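Safer Online in Curnside: progress report to the Kabbaj Fund

Covering the period up to the end of August

Where we've got to

We're really pleased with how this has gone. When you agreed to pay for a second round of online safety sessions, we were hoping to get beyond the people who already come to everything, and we have! By the end of August 323 people had been to at least one session across Curnside, Grullport and Diltstead, and a good number of them had never set foot in one of our venues before.

The most popular topic by a long way is passwords. People arrive with the same one for their bank, their email and the supermarket, and most leave having changed at least the email one. We now do this on the day, on their own phone, with someone sitting beside them. In the first round we sent people home with a leaflet and hoped for the best, and we're much happier with the new way.
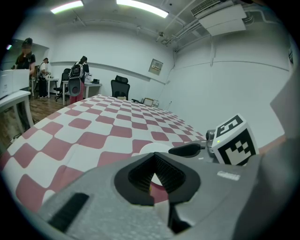 What people are learning

Each session lasts 60 minutes, with tea afterwards (the tea often runs longer than the session). We have settled on this order:

Choosing a long password made of ordinary words, and where to keep it safe
Turning on two-step login for email
Updating a phone or tablet, and why the reminder shouldn't be put off for months
Backing up photos
Who to ring if something has gone wrong

Backing up was a late addition, asked for by the Thursday group in Diltstead, several of whom had lost family pictures when an old laptop gave up. It went down so well that we now run it everywhere. One woman found holiday photos she thought had gone for good and showed them to the whole room.

Two-step login is still the hard part. Codes sent by text don't arrive in the parts of Grullport with poor signal, and we had a couple of frustrating mornings before we learned to set people up with an app over the wi-fi. We have rewritten that page of the handout twice and it's now much clearer, with bigger type. 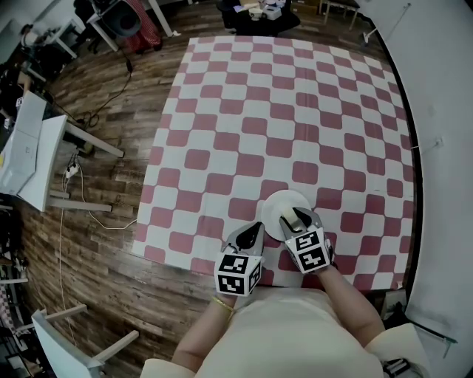 The other thing slowing us down has been old equipment. Up to 11 people so far have brought in a phone or tablet too old to get security updates, and it's not a nice thing to have to tell somebody. We never push anyone to buy a new one. We talk through what they use it for, suggest they keep banking off it, and give them a list of places that sell checked second-hand models.

Money

We have spent £1855 of the grant so far, nearly all of it on room hire, printing and travel between the three sites. Printing came in higher than planned because of the handout changes. Travel was lower, as two of our helpers live in Diltstead and walk. Overall we're within budget and don't need to move anything between headings.

What's next

Grullport would like an evening session for people who work in the day, starting at half past six, and the library there has offered us the room. We also want to try a short follow-up call a month after each course, to ask whether people are still using what they set up. We'd love to know your thoughts on the questions for that call before we start, and the draft is attached to the same email as this report.

You would be very welcome to drop in on a session in Curnside. Let us know which week suits and we'll save you a seat near the kettle.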